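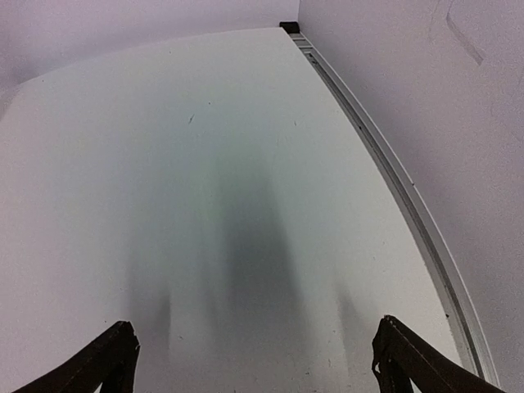

3 min read

I have been told four times this year that my home needs more clear surfaces. Twice by magazines, once by my sister-in-law, and once by a woman named Rajeshwari Achari, who charges by the hour to walk through people's houses in Dernwood and tell them what to put in the garage.

I went to her talk at the Stemley library in January. She is good at what she does. She had before and after slides, and the after slides were all the same: a white table with nothing on it. The room sighed every time. I sighed too, and then I drove home and started wondering what exactly we had been sighing at.

A bare table is a table between uses. You clear it so you can roll out dough or do taxes, and then the dough and the taxes arrive and it stops being bare. That is the whole point of owning one. Somewhere along the way we started treating the pause as the goal, and feeling guilty whenever the table went back to work.

The white ones are the worst for this. My brother-in-law bought a Kioko, white top, very flat, 400 dollars before delivery. On a white tabletop every crumb is an event. A speck you would never find on oak sits there like a fly on a bedsheet, and you get up from your coffee to deal with it. Then the light moves and your own shadow falls across it and you think that's a stain too. He wipes his down after breakfast, after lunch, and again at 7 in the evening when the kids have gone upstairs. I asked him if he liked the table. He said it looked great when nobody was using it.

Achari's argument is that an empty surface calms the mind. Maybe it does hers. I tried it for 2 weeks. I took the mail, the fruit bowl, the phone chargers, the library books and a half-finished puzzle off our dining table and found other places for them. The other places were a chair, a closet shelf and the top of the dryer. The mail went unopened because I couldn't see it. The bananas went black. I paid a late fee on the water bill, and I can't say my mind was noticeably calmer while I did it.

What I had done was move a mess from a place where I would deal with it to a place where I wouldn't. I suspect a lot of tidying is this. The industry around it -- the bins, the labels, the Erance drawer dividers my wife ordered and never opened -- depends on our not following the stuff to see where it goes.

I'll grant the other side something. My neighbor Przemysław Wysocka repairs clocks, and he clears his bench completely every night. He has done it for 41 years. But he does it so he won't lose a screw, and by nine the next morning there are clock parts from one end to the other. He has never once described it to me as a lifestyle.

So clear the table when you need the table. If there's a puzzle on it in the meantime, eat at the other end. Ours is back where it was, missing a good part of the sky, and I opened the water bill the day it came.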